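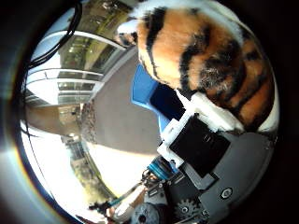 Last changed: 30/11/2018, by Katsuhiko Furukawa

Filed under: Course handouts > Robotics practice > Rules for the arm

This website uses cookies to remember your settings. By continuing you accept them. OK

Handout 3: Good practice when the arm handles soft objects

Please read this handout before your first turn at the bench. It follows the house rules of the Sutstead laboratory, and I have added some remarks from my own years at Maruyama, where the rules were stricter than ours. The safety standard itself we will study in January, with Handout 4.

1. Why soft objects have their own rules

With a hard block, the edge of the object is a clear line and the hand meets it at one moment. With a plush toy this moment is difficult to find. The tiger is a good case. A white part of the hand's bracket is against the underside of the orange fur, and from the wrist view alone I cannot say how deep it is pressing. Fur hides contact. For this reason you must not use the wrist view as your only proof that the hand is free.

The stripes are also a difficulty. A black stripe beside a black panel can be taken for one surface, by a person and by a program too. When you mark the outline of an object, go slowly at such places, and write "unsure" if you are unsure.

2. Before the power is on

— Read the log of the group before you. If the last line has no signature, ask me.
— Turn the hand slowly by hand and listen. Fur and thread go easily between the teeth of an open gear.
— Tie back long hair. Remove scarves and lanyards.
— Look where the cables go when the arm is at its farthest reach, also behind it.
— Agree who holds the stop button. This person does nothing else, and does not hold a telephone.

3. Speed and force

In our rules the arm runs at no more than 32 per cent of its full speed when a person is inside the marked area. A run at 100 per cent is permitted only with the area empty and with my written permission. The force limit is set in the Vavum control program and students do not change it. If the grip is too weak for your object, choose another grasp point. Please do not ask the assistant to raise the limit for you, she will say no.

4. Light

Strong sun through a window can make part of a camera view completely white. In a white part there is no information, and a person's hand could be there. The rule is simple: if a white area touches the path of the arm, stop and change the light or the path. Blinds are permitted. Correcting the picture afterwards in software does not count as a change of light.

Write the state of the light in the log, in ordinary words ("sun on floor, left side"). The Bundirgate groups used a code with numbers for this and later we could not read it.

5. Stopping and letting go

When the stop button is pressed, the hand keeps its grip. It does not open. Many students expect the opposite, and they pull at the toy. Do not pull. Wait until the light on the controller is steady, then use the release command, and only then touch the object. If fur is caught, switch off the power at the wall and call a member of staff. Scissors are not allowed near the hand.

6. The log

Every run gets one line: your initials, the object, the speed, the light, any contact you did not plan. An unplanned contact is not a fault and you lose no marks for it. A missing line is a fault — last year 19 lines were missing at the end of the course and the whole set could not be used.

For the next class

Bring one completed log page and read section 5 again. Questions can be put in the box outside my office, or asked in the first minutes of the class.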